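Products > Teaching Kits > Two-Arm Tabletop

Overview Teaching by hand What's included Ordering

Fonerlow Two-Arm Teaching Kit

Share 15 Comments 2

If you have ever stood next to somebody in a kitchen and moved their hands for them while they learned to knead dough, then you already have the general idea of the Fonerlow kit, and most of what follows will feel pretty familiar. Two arms sit side by side on one rail that goes along the edge of your table. You take hold of the Meken handles (a pair of smaller arms, the same shape as the big ones) and whatever you do with the handles, the arms on the table do too. You go through your task a good many times, the software keeps every run, and later on you train from those runs.

We like to start new owners off with beans. They're cheap, they pour nicely, and you find out very quickly how steady your wrist is! The task is simply to scoop from the tub into a bowl on a kitchen scale and stop when the bowl holds 200 grams.

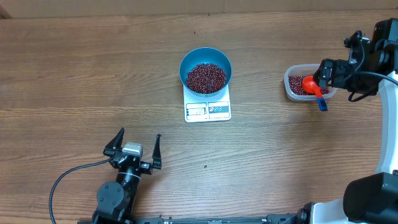 Daiane Caldeira, who wrote our starter lessons, suggests a first session of 15 runs and then a good long break, and we'd pass that advice on to anybody. Your early runs will be slow and a little wobbly, and you can throw them out later in the Marwat recorder with one key. What you want to keep are the runs where you moved at a pace you could hold all afternoon (and please do vary where you set things down a little from run to run, or the arms will only ever learn one table).

The grippers take ordinary household tools. A scoop with a reasonably thick handle is a good choice for a beginner, and you'll want to grip it well back from the cup so there's room to tip it over the bowl.
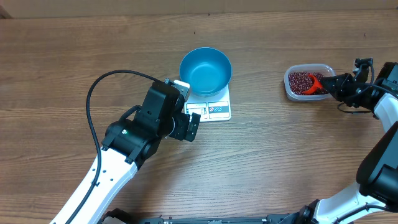
Teaching by hand or from across the room

You can work either way, and plenty of our customers end up doing both. With the handles clamped to the same table you look straight at your work, which feels the most natural, and most people settle in after a session or two. With the Urner remote link you sit somewhere else entirely and watch through the cameras. The overhead view is the one you'll steer by for the big moves. The wrist view is for the last little stretch, when the fingers are coming up on a tub or a bowl and you'd like to know which side you're about to bump. Give yourself some time with it, it does feel odd at first, a bit like backing a trailer.

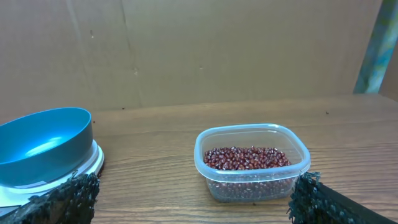 Wrist camera view, with the bowl at left and the bean container at right.

What's included

Two arms with parallel grippers, rail and clamps
One pair of Meken handles
Overhead camera and wrist cameras
Marwat recorder software
The starter lessons, printed, with the bean lesson first

The Urner remote link is sold separately. Scale, bowl, scoop and beans are up to you.

The kit is $1,379 and orders placed now go out in December. If you're not sure your table is deep enough, write to us with the measurements before you order and we'll gladly look it over with you.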